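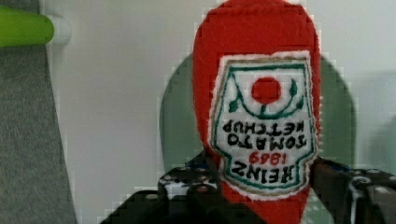 Perrin Community College | Automation and Mechatronics Department

Gripper fund passes the halfway mark, and the shopping list is getting real

February 8, 2024

The plush ketchup bottle has been upside down more often than right side up this semester, and the students in the handling lab wouldn't have it any other way. Fuzzy, squashy and narrow at the neck, it has become the favorite test piece for anyone who wants to find out what a two-finger gripper can do with something soft. It's also a pretty good argument for the equipment plan the department put together over the winter.

The plan covers the next budget year and goes to the dean's office in March. At the top of it are new fingertips, a second wrist camera and a spare set of cables, all for the arm that students already use. A second arm is on the list too, a few lines down, and yes, people are very excited about that line!

"We started by asking what stops a class from getting its lab time," said Miłosz Mazurek, who teaches the handling course and wrote most of the request. "Most of the time it was a small part. A cable, a worn pad, a mount that needed reprinting. So the small parts go first this year."

Fingertips take up the biggest share of the small-parts money. The lab wants to compare sets from two suppliers, Zunditz and Clotomar, before committing to either one. Zunditz sells a softer pad that slides on over the existing finger, while Clotomar's version replaces the whole finger and comes with its own screws. Both have agreed to send a trial pair, and students will run them on the same soft toys, towels and bottles they work with now. The quote for a full classroom set, with spares, came in at $1,464, and the department has already set aside 73 percent of that from last year's supply budget. What's left should be easy to find if the March request goes through (fingers crossed, both kinds).

The camera is the other item students keep bringing up. Having a close view right at the fingers makes a huge difference when you're learning how to approach something with a tapered shape, where an inch too high or too low changes the whole grip. A second unit would let one group review its recordings and swap parts while another keeps working, so the 12 students in each section would spend a lot less time waiting for a turn.

As for the second arm, the department is looking at leasing before buying. Sesotley, which rents lab equipment to schools, offers a 30-week term that lines up nicely with two semesters and includes a training day for instructors. Mazurek likes that option because the department could learn what the arm needs in the way of floor space, power and upkeep before putting it in a permanent budget. Installation and a sturdier bench are listed separately in the request, a lesson learned from the first purchase.

Students in the handling course helped write the test sheet for the fingertip trials and will present their results to the department before the order is placed. Anyone on campus with a soft, odd-shaped object to donate for testing can leave it at the department office. Stuffed vegetables are especially welcome.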